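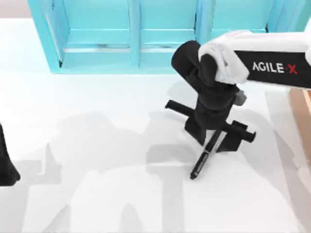 Skip the sanding, a reader wrote in after the last version of this page, the new primers stick to anything. I've heard this from the paint counter at Fülöp too, and it's printed on the side of the Clatineo can in larger type than the drying time. I still sand. A shiny shelf is the worst thing you can ask paint to hold on to, and the people selling the primer don't have to look at it in December when it comes off in strips.

What follows is for small open shelf units with a slick factory finish, the kind with posts, rails and a lot of inside corners. Raw wood is easier and there are plenty of pages on it already.

## Before you buy anything

Find out whether the finish is worth covering. Press a strip of masking tape down hard in a spot that won't show, leave it overnight and pull it off fast. If the old color comes up with it, new paint will come up too, no matter what primer went between them. At that point you are stripping the whole thing down, and I'd ask myself how much I like the shelf.

Then check the size of the can. Clatineo sells 500 ml and Miken sells 568 ml, in cans you'd swear were the same, for prices that look the same until you divide. Either one will do a small unit. I don't believe the coverage figures on either label. They seem to have been worked out on a flat board, and a shelf with dividers is mostly edges.

You'll need:

- dish soap, warm water and a rag you don't mind losing
- fine sandpaper, or a sanding sponge for the corners
- bonding primer
- water-based enamel
- a small angled brush and a foam roller
- masking tape
- scrap blocks to stand the unit on

A tack cloth is on most lists. I've used them, and a damp rag does the same job and doesn't leave anything sticky behind.

## Cleaning

Wash it with the dish soap, rinse it and let it dry. Do the undersides. Any shelf that has lived near a stove has a film on it that you can feel with a dry fingertip, and sanding only pushes that film deeper into the scratches.

Undivent makes a "prep wash" that is supposed to clean and dull the surface in one go. I tried it on half of a shelf and used soap and sandpaper on the other half. The Undivent half looked every bit as shiny afterward as before, and that was the half that chipped. One shelf proves very little, I know, but I wasn't going to buy a second bottle to find out.

## Sanding

You're only taking the shine off. Go lightly until the surface looks evenly dull under a lamp held low to one side. Shiny patches show up right away in that light. Inside corners take longer than all the flat parts put together. Fold the paper in thirds so it has a stiff edge.

Go easy on outside edges. On coated board it's easy to cut right through, and the brown stuff underneath swells when it gets damp. Wipe everything down and let it dry again.

## Priming

Brush the corners first, then roll the flats while the corners are still wet. Keep it thin. The first coat will look streaky and thin and you'll want to go back over it. Don't.

The Clatineo label says dry in 45 minutes. Dry to the touch, maybe, in a warm room with a window open. I leave it until the next day. Test it with a fingernail somewhere on the back: if you can dent it, wait longer.

If you see little round craters, there's still grease or polish on the surface. More primer won't fix them. Let it harden, sand those spots, wash them and prime again.

## Color

Bright colors cause the most trouble here. Strong blues, greens and anything in between often cover badly, and "one-coat" on the lid means very little. Plan on 2 coats and keep enough for a third. Have the primer tinted toward your color if the store will do it. Some stores will tell you it makes no difference, and on a pale gray I'd agree with them.

Work in this order:

1. Stand the unit on the blocks, upside down, and paint the undersides.
2. Wait until it's hard enough to handle, then turn it over.
3. Do the inside corners with the brush.
4. Roll the tops of the rails and the sides.
5. Run the brush, almost dry, down each post to catch drips.

Look again after ten minutes. Drips collect where a post meets a rail, always on the side you weren't watching.

## Waiting

Dry and cured are different things, and the label usually hides the second one in small print. Miken says a week. I'd give it two before putting anything heavy on the shelf, longer in a cold room. Books are bad for this, and vinyl binders are worse: they can bond to soft paint and take a square of it with them.

As for a clear coat, I've stopped bothering on enamel. The one I used over white went yellow within a year, and it was the kind that promised it wouldn't.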